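15 mai 2018

Bon, reprise du cahier après trois semaines de silence, Conall va encore râler que je ne note rien. Je m'y remets avec la gomme laque, parce que le lot Grirau m'a pris toute la matinée et que je veux garder une trace avant d'oublier les dosages.

Rappel pour Vlasta, qui était à Pludcombe : on cherche un vernis au tampon qui ne blanchisse pas quand quelqu'un pose une tasse dessus. Le mélange de novembre tenait bien mais il tirait franchement sur l'orange, et sur de l'érable c'est affreux (Senan aime bien, mais Senan aime tout ce qui est orange). J'ai donc repris des paillettes blondes décirées, 182 g pour un litre d'alcool, bocal fermé, secoué chaque fois que je passais devant. Presque tout était dissous au bout de 2 jours, avec un petit fond trouble que j'ai laissé au fond du bocal. Filtré au filtre à café. Deux filtres de suite, le premier s'est déchiré et j'en avais plein les doigts !

Pesée du bocal plein après filtration : 1,127 kg, couvercle compris. Je le note ici pour surveiller l'évaporation, on verra si le joint du couvercle vaut quelque chose.

Essais sur trois chutes d'érable, poncées au 320 puis égrenées :

Chute A — tampon très chargé, huile de vaseline dès le début. Ça glisse tout seul, c'est agréable, et puis au bout d'une heure le film se ride par endroits. Trop d'huile, je le savais, je l'ai fait quand même.

Chute B — tampon presque sec, pas d'huile avant la quatrième passe. Beaucoup plus long, mais le film est tendu et la couleur reste claire. Ma préférée pour l'instant.

Chute C — comme B, avec une passe à l'alcool pur à la fin. J'ai insisté au même endroit et j'ai rouvert le vernis sur la largeur d'un pouce. À refaire avec un tampon neuf, le mien commençait à sentir la vieille chaussette.

Diarmuid est passé voir et trouve que B manque de profondeur. Il voudrait une sous-couche d'huile de lin, moi je crains que ça jaunisse. On fera une quatrième chute pour trancher. Paavo, lui, demande si on peut remplacer la vaseline par l'huile de noix du placard. Je lui ai dit non, elle sèche et elle colle, mais il a l'air décidé à essayer.
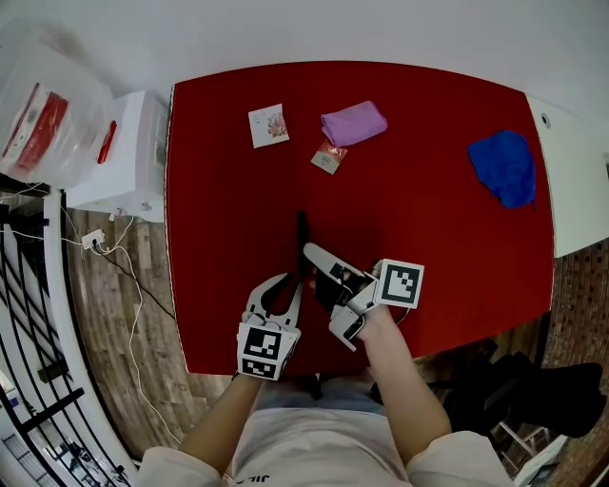 Table rouge, une pince blanche dans chaque main.

À acheter : coton à mécher, vieux draps (en lin si possible), filtres, 100 ml d'huile de vaseline. Vérifier aussi si Jotus fait encore ses bocaux à joint épais, ceux d'Ó Briain fuient dès qu'on les couche.

Je laisse A, B et C à plat sur l'étagère du haut. Merci de ne rien poser dessus avant le test à la tasse, et surtout pas de tasse !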